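Clelusa 公布策略游戏《Brelent》正式发售日期,8月10日登陆 PC 及主机平台

繁体中文、简体中文版本同步推出,体验版进度可继承至正式版

Clelusa 宣布,旗下历史架空题材策略模拟游戏《Brelent》将于8月10日正式发售,对应 PC 及主机平台,提供数字版与实体版。游戏官方网站已同步更新,新增势力介绍、内政系统说明以及两段实机游玩影像。

《Brelent》由 Clelusa 旗下开发团队 Thoroddsen 负责制作,是该团队继《Dristis》之后推出的又一部回合制策略作品。游戏舞台设定在一片名为“北湾诸岛”的架空海域,玩家将从各方势力中选择一方,经营港口、开辟航路、招揽人才,并在长达数代人的时间跨度中争夺海域的主导权。

本作登场人物共计612名,全部拥有独立的立绘、能力数值与生平列传。人物之间设有血缘、师徒、主从、宿怨等关系,关系会随剧情与玩家的决策发生变化。例如,长期派驻同一港口的两名人物可能结为盟友,也可能因为政见分歧而产生对立。人物去世后,其子女或弟子可以继承部分能力与未完成的目标。

地图方面,北湾诸岛由68座港口构成。各港口的水深、风向、腹地物产与居民构成均有差异,适合发展的方向也各不相同。水深较浅的港口无法停泊大型舰船,但修建盐田和渔场的费用较低;位于主要航路交汇处的港口关税收入较高,同时也更容易成为邻近势力的进攻目标。玩家可以在任意时间查看港口的历任总督、历年收支以及在当地发生过的战役记录。

关于内政

内政以季度为单位进行。每个季度开始时,玩家在议事厅中听取各地总督的呈报,并决定当季的预算分配。呈报内容与总督本人的性格有关:性格谨慎的总督倾向于低报收成,性格急进的总督则会频繁提出扩建请求。玩家可以全部采纳、部分采纳或驳回。被连续驳回的总督忠诚度会下降,但若事后证明玩家判断正确,忠诚度会有所回升。

与《Dristis》相比,《Brelent》的内政界面经过重新设计。前作中需要进入多层菜单才能完成的操作,如调拨粮草、更换驻军将领、修改税率等,现在可以在港口总览页面直接完成。对于不希望逐一管理的港口,玩家可将其委任给总督,并指定发展方针。委任状态下的港口仍会定期提交报告,玩家可随时收回管理权。

关于航路与贸易

航路是本作新增的核心系统。势力之间的贸易依托航路进行,航路的开辟需要投入船只、资金和具备航海能力的人物。航路建成后,会根据两端港口的物产差价产生收益。季风、海盗与战事都会影响航路的通行状况。玩家可以派遣舰队护航,也可以通过外交手段与沿途势力签订通行协定。

当一条航路连续多年保持畅通,两端港口之间会出现人口流动和技术传播。部分特殊兵种和建筑只能通过这一方式获得。反之,若航路长期中断,依赖进口的港口可能爆发饥荒或叛乱。航路的开通与中断均会载入游戏内的年表,供玩家在通关后回顾。
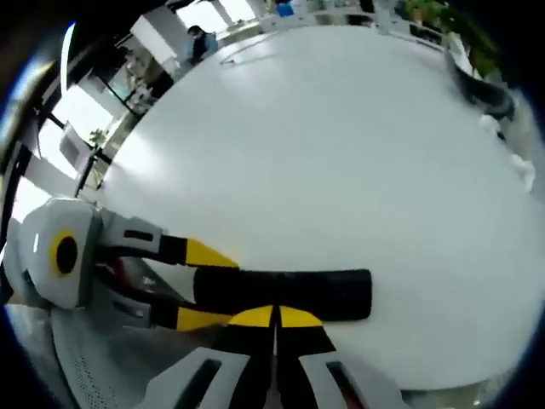
白色圆桌与手持式夹爪

关于战斗

战斗在六边形格地图上进行,分为海战与登陆战2个阶段。海战中,舰队的阵形和朝向直接影响攻击范围与受到的伤害。风向每隔数回合变化一次,处于上风位置的舰队行动力更高,使用火攻时的效果也更好。舰队士气归零后会自动脱离战场,不一定会被击沉,因此玩家可以通过切断退路或劝降的方式俘获敌方舰船。

登陆战则以港口的城防设施为中心展开。进攻方需要在限定回合内夺取码头、粮仓或城门等据点,防守方可利用箭楼和铁索拖延时间,等待援军抵达。若进攻方已通过内政或外交手段在港口内取得支持,登陆战开始时城内可能发生响应,部分据点会直接倒向进攻方。

对于不擅长战斗操作的玩家,游戏提供自动结算功能。自动结算的结果会依据双方兵力、将领能力、地形与士气计算,并附有简要战报。玩家也可以在战斗进行到一半时切换为自动结算,或从自动结算中接手操作。

关于游戏模式

本作收录战役模式与自由模式。战役模式以北湾诸岛的若干重要历史节点为起点,玩家跟随特定人物推进剧情,途中会遇到影响后续走向的抉择。自由模式不设固定剧情,玩家可自行选择开始年份、势力与难度,并可调整人物寿命、事件发生频率、电脑势力的进攻倾向等选项。

自由模式还支持自建人物。玩家可设定姓名、性别、出身、性格、能力与人际关系,并将其配置到任意势力,或设为在野人物。自建人物同样拥有列传栏目,其在游戏中的经历会自动记入列传,也可以由玩家手动编辑。在《Dristis》中制作的自建人物,可通过官方网站提供的转换工具导入《Brelent》。转换时部分能力数值会按照新作规则重新换算。

《Brelent》为单人游戏,不提供联机对战功能。游戏进行过程中无需持续连接网络,首次启动数字版时需要联网验证。

制作人寄语

《Brelent》制作人 Halfdan Brøndum 表示:“制作《Dristis》的时候,我们把大部分精力放在了战斗上。发售后收到的来信里,很多玩家谈的却是自己手下的某个总督,或者某座守了很多年的港口。这次我们希望让这些内容有更多的位置。航路系统的原型很早就有了,但最初的版本过于繁琐,测试人员每个季度要花很长时间核对货单。现在的版本删去了其中相当一部分,保留下来的都是会影响玩家决定的内容。”

谈到人物数量时,Halfdan Brøndum 表示:“列传由编剧组逐一撰写,篇幅有长有短。有些人物在游戏里可能只担任过一任小港口的副官,我们仍然为他写了生平。年表和列传之间的时间核对是后期工作量最大的部分,目前已经全部完成。”

他还提到,中文版的文本由编剧组与本地化人员共同校订,人名、官职与地名均建立了统一译名表。游戏内的术语词典可在任意画面呼出,方便玩家查阅首次出现的名词。

体验版相关

《Brelent》体验版将在正式发售前于各平台数字商店免费提供,具体上线时间以官方网站公告为准。体验版收录教学章节以及自由模式的前若干个季度,玩家可从2个势力中选择其一进行游戏。体验版中的存档可以继承至同平台的正式版,不支持跨平台继承。

体验版暂不包含自建人物功能,部分港口的事件与人物列传也未开放。由于体验版与正式版的开发版本不同,数值平衡、界面文字与读取时间可能存在差异。Thoroddsen 将通过游戏内的意见反馈页面收集玩家建议,并在发售后的更新中参考采用。

版本与特典

《Brelent》提供标准版与典藏版。标准版包含游戏本体。典藏版除游戏本体外,还收录以下内容:

《北湾诸岛人物志》设定画集
游戏原声音乐集
布质海域地图
典藏版专用外盒

典藏版仅以实体形式发售,数量有限,售完后是否追加生产尚未确定。数字版玩家可单独购买设定画集与原声音乐集的电子版本。

凡在发售日前预购任一版本的玩家,均可获得预购特典“旧港装束套组”。该套组可变更部分人物的立绘服装,不影响能力数值。实体版的特典以兑换码形式随商品附赠,兑换码设有使用期限,请以商品内附说明为准。各零售店铺可能另有店铺独占特典,内容与发放方式请向相关店铺查询。

发售后的更新计划

Clelusa 计划在《Brelent》发售后陆续推出免费更新。首次更新预定于8月内进行,内容包括新增难度选项、追加自由模式开始年份,以及对航路一览界面的筛选功能进行扩充。后续更新内容将视玩家反馈决定,并在官方网站另行公布。

付费追加内容目前处于企划阶段,尚无可公布的信息。

商品概要

名称:Brelent
类型:历史架空策略模拟
平台:PC、家用主机
发售日:参见本文开头所示日期
发行:Clelusa
开发:Thoroddsen
游玩人数:1人
语言:繁体中文、简体中文、英文、日文
语音:英文、日文
版本:标准版(数字/实体)、典藏版(实体)
价格:各地区售价以当地数字商店及零售店铺公布为准

关于 Thoroddsen

Thoroddsen 是 Clelusa 旗下的开发团队,专注于策略与模拟类游戏的制作。代表作《Dristis》以山地城邦之间的纷争为题材,采用回合制战斗与世代交替系统。团队目前除《Brelent》外,亦负责《Dristis》的后续维护工作。

关于 Clelusa

Clelusa 从事电子游戏的企划、开发与发行,业务涵盖 PC 及家用主机平台。除自有品牌作品外,Clelusa 亦为合作厂商提供本地化与发行服务。

媒体事项

媒体如需索取游戏截图、宣传影像、评测用序号或安排采访,请通过 Clelusa 官方网站的媒体专区提交申请,并注明媒体名称、刊载平台与预定刊载时间。评测解禁时间将在发放序号时另行通知。

游戏画面均取自开发中版本,可能与最终商品有所不同。商品规格、发售日期及特典内容如有变更,恕不另行通知,请以官方网站最新公告为准。文中所载公司名称及商品名称为各所有者的商标或注册商标。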